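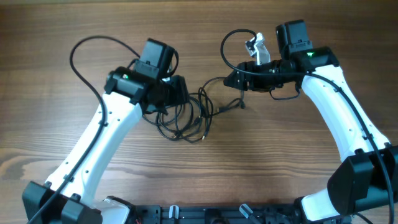 How should thin cables be stored so that they do not knot together? Each one should be coiled loosely in its natural direction, fastened with a soft tie and kept in a separate pouch or compartment.

Filed under: Household Order, Cables and Small Electricals
3 min read

The above question was put to this blog by Sunita Dvorak, following the July entry on desk drawers. It deserves a fuller reply than the comments allow.

Readers are advised to begin with untangling, and to set aside a clear stretch of table for the purpose. A wooden top serves well. Thin black cables are difficult to follow against a dark cloth, and the pale parts of the grain make each strand easier to trace. The pile should be placed in the middle and loosened outwards with the fingers before any end is pulled. Pulling at an early stage tightens whatever knots are present. Once a plug or connector comes free, it should be passed back through the loops one at a time until the whole cable can be lifted away.

My own collection was sorted over two evenings at the kitchen table in Jurnport. It had been kept in a biscuit tin since the move. Several of the cables belonged to equipment which left the household long ago, including a Vindano desk lamp and a radio that was given to Esko Hirvonen. These have been put in a bag for the recycling point. Any cable with split covering or a bent connector went into the same bag, whatever its age.

For coiling, the width of a hand is a suitable guide. The cable should be allowed to turn as it wishes and should not be wound tightly round the fingers. Oona Nieminen recommends the over-and-under method used for stage cables, and it is certainly effective on longer lengths. On short charging leads I have found it more trouble than it is worth.

Soft fabric ties are preferred to wire ones. Mine are made by Salminen and come in a pack of 5, which proved too few, and a second pack was required. Labels were written in pencil on masking tape and folded over near the plug. The wording should name the device and not the type of connector. "Hall torch" will still be understood next winter.

The coils are now kept upright in a shallow drawer, divided with card. The biscuit tin has been returned to its former use.

A further entry will deal with extension leads, on which Nelli Vainio has already written to me at some length.

4 comments
Shared 95 times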